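Search this site Enter keywords Go

Artificial flower arranging sessions to continue at Plistov

The Plistov Centre has confirmed that its programme of artificial flower arranging will continue until December, following the award of a grant of £2,242 from Fundbridge. The grant will meet the cost of materials and of new table linen for the Wróbel Room.
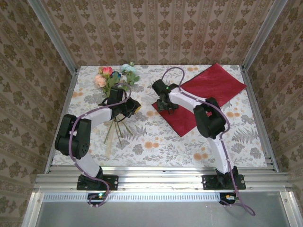 Artificial roses and smaller blue flowers remain the basis of the programme. Stems are supplied by Clilelik, which has agreed to provide 300 before the end of the season. Finished bouquets will be offered to residential homes in the district, where fresh flowers are not always permitted.

Each session is limited to eight places and begins at 2 p.m. There is no charge for attendance. 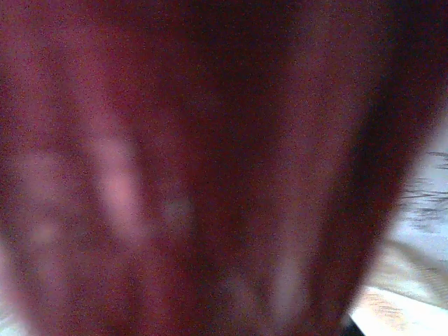 The centre has received 40 applications for the next course. Places will be allocated in order of receipt, and unsuccessful applicants will be placed on a waiting list. Forms may be collected from the front desk.

Comments (3)

marrowfat: Is there parking after 1? The side gate was locked last time.

Jill_in_the_lane: My mother's home had two bunches last year and they still look lovely on the windowsill.

tenpenny: Any chance of an evening one for those of us at work?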